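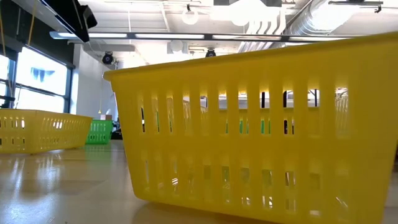

July 30, 2023

Up at six. Coffee, then started on the pantry before it got warm. I'd been putting it off since May and the shelf over the freezer was getting to the point where I couldn't reach for the rice without something coming down on me.

Took everything out. It covered the counter and most of the floor. Threw away two bags of flour that smelled stale, a jar of mustard I couldn't open, and the lentils from the old apartment. Kept the lentils Rozália gave me. Kept the candles too, though I don't know why they were in there.

The plan is to sort by basket. Yellow for the everyday things: pasta, rice, oats, the canned tomatoes. Green for tea and the small packets that always slide to the back, yeast and baking powder and so on. The slots in the sides are good for this. I can see if something has spilled without taking everything out, and onions should keep better with some air. Not sure yet if the onions go in yellow or stay in the paper bag under the sink. Left them in the bag for now.

Wiped the shelves with vinegar and water. The lower one has a ring from the oil bottle that won't come off. Tried baking soda and it faded a little. Cut a piece of shelf liner to go over it and cut it too short on the left, so I turned it around and now the gap is at the back.

Jelle Van Damme came by at ten for the drill. He stayed for a coffee and told me about the house in Wekstead. They want 592 for the new back door, fitted, and he thinks that's high. I said it sounded fair for a door. He's also had the water bill, with a meter reading of 1788, and he's sure someone wrote it down wrong. He's going to call them tomorrow. He offered to put up a second shelf for me once he's done with the drill. I said yes if it can wait until after Wedasitz.

Lunch was eggs and the last of the bread.

In the afternoon I did the measuring I should have done first. The big yellow basket fits on the middle shelf lengthwise but not sideways, so the pasta has to go in from the end. Moved the shelf down one peg. Then the cereal wouldn't stand up below it, so I laid the boxes flat.

Made a list of what we're low on: salt, vinegar (used most of it), brown sugar, matches. Roughly 200 grams of coffee left, enough for the week if I'm careful.

Rozália called around five. Her train gets into Rathjen in the evening and she'll need picking up. She wants the folding bed, the good one. I have to get it down from the attic and see if the mattress is all right.

Still to do: labels, the top shelf, the drawer with the string and the batteries. My back is sore from the floor. Going to bed early.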